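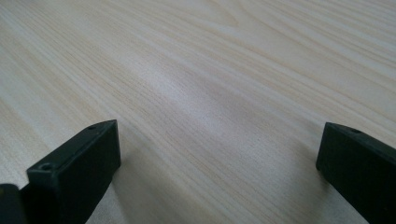
How to hand the packing bench over to a gripper without losing your packers

We put automated kitting into the Talthorpe building in stages, and by the third bench we were fairly good at it. The first two benches taught us everything below, mostly by going badly. If you run a small shop and somebody upstairs has just come back from a trade show with a tote bag and a gleam in the eye, this is for you.

You will need a bench, the people who already work at it, and more patience than the quote allows for.

Step 1. Watch the job before you automate it

Spend a full shift at the bench with a notepad and keep your mouth shut. Our written procedure for the Lacerda kits had 10 steps. The packers were doing 13. The extra ones included turning the hinge bag over to check for a missing screw and giving the lid a thump with the heel of the hand. None of this was on paper, and the lid doesn't close without the thump.

Write down what people do, thumps included. Ask before you write, and tell them what the notes are for. A manager with a clipboard and a vague smile has never made anyone feel better about their job.

Step 2. Decide who gets to show it

The arm has to be taught where to reach and when to let go. The integrator will offer to do this for you. Say thank you and give the job to your packers. On bench one we let the integrator do it and got a very graceful routine for a kit we don't make.

Pay people for the teaching. It is skilled work, it's tiring in a new way, and they can all see where it leads. We added a trainer rate to the pay scale and kept it there after the install was over.

Step 3. Clear the bench, then clear it again

Start every teaching session with a bare top. Tape guns, coffee, the radio, the good scissors with a name on them - all of it goes on the cart. Then:

Open the gripper fully and look at both fingers. Check that the screws are tight.
Wipe the surface.
Look for glare. A bright patch on the bench top can confuse the camera, so move the lamp or pull the blind.
Run the empty cycle twice before you put a part down.

The glare item cost us most of an afternoon on bench two. The support line had us reinstall the Druvus software, and then a packer pulled the blind.

Step 4. Start with the dull part

Pick the motion people complain about. For us it was lifting brackets from a bin into a tray, all shift long, which had sent more than one wrist to the doctor. The arm took that over first, and there was very little mourning.

Leave the fiddly work alone for now. Ours still can't do the hinge bags, and it regards tissue paper as a personal enemy.

Step 5. Redraw the jobs out loud

Do this before go-live, with everyone in the room. We had 12 people across the packing area and we have 12 now, but the days look different. There is less lifting and more checking, and somebody has to be the one who walks over when the light turns amber. Put that on the rota. Otherwise it goes to whoever is nearest, and people start standing farther away.

Expect some grumbling that the job has become babysitting. It's a fair complaint. We rotate every 2 hours, which helps a bit.

Step 6. Give people the stop button and mean it

Anyone can stop the arm for any reason. No form. In the first month ours got stopped almost daily, and the production chart looked like a bad set of teeth. Leave it alone. The stops tell you what to fix, and they dry up fast once you start asking people why they pressed it.

Step 7. Ignore the brochure number

The Todau sales sheet promised a speed we have never seen on any day of the week. Set your own target after August, or whenever your busy season is done, using your own figures and your own kits.

Next up is bench four, where the lids are a different shape and apparently need two thumps.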